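The day the wrist camera went silent

I want to write down this fault while I still remember the order of things. It took us too long to find, and I think other people with long cable runs can have the same problem.

Our cell in Wutstead has an arm with a gripper and a small camera at the wrist. In May we moved everything from the old room, and Ivars Mockus and I installed it again in one long afternoon. It worked well for eight days. Then the arm began to stop in the middle of a motion. The controller reported a lost camera link, and the protective stop came a moment later. After a restart it was good again, sometimes for an hour, sometimes for ten minutes.

What we suspected first

I was sure it was software. We had updated the driver in the same week, so I went back to the old version and let the arm repeat one simple program of 1,000 cycles, with an empty gripper and reduced speed. It stopped at cycle 421. I started again and it stopped much earlier.

Ivars did not believe in the driver from the beginning. He exchanged the camera, then the power supply. Both changes seemed to help and both times we were happy too early.

Reading the log properly

I should have done this on the first evening. I put the time of each stop beside the joint positions, and nearly all of them were in the same part of the motion, when the wrist turns to the far side and the base is also rotating. A software fault can depend on position, of course, but a cable is a more likely guess.

Prasetyo Yeoh from Darkska, who helped us with the first installation, told me on the phone to hold the connector lightly during a slow jog, with the speed limit on and a second person at the stop button. I refused to put my hand there. We tied a piece of cord to the cable and pulled from outside the cell. At the second pull the link was lost.

Where the cable went

When we moved, we had too much length, and the easiest thing was to put the extra around a post. I did this myself. Such a loop looks tidy, but it does not give any length back when something pulls on it, so the strain goes to the connector.

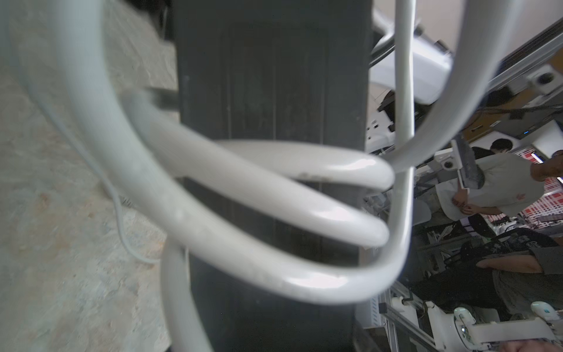

What we changed

The camera cable now has its own clamp near the connector and a free bend before the next fixed point. The extra length is in a flat coil, far from anything that moves. We also changed the connector, as one contact had become weak.

After this I ran the 1,000 cycles again and there was no stop. I have added the slow jog with all joints at their limits to our checklist for moving a cell. Ivars wants to do it every month too, and we are still discussing who will have the time.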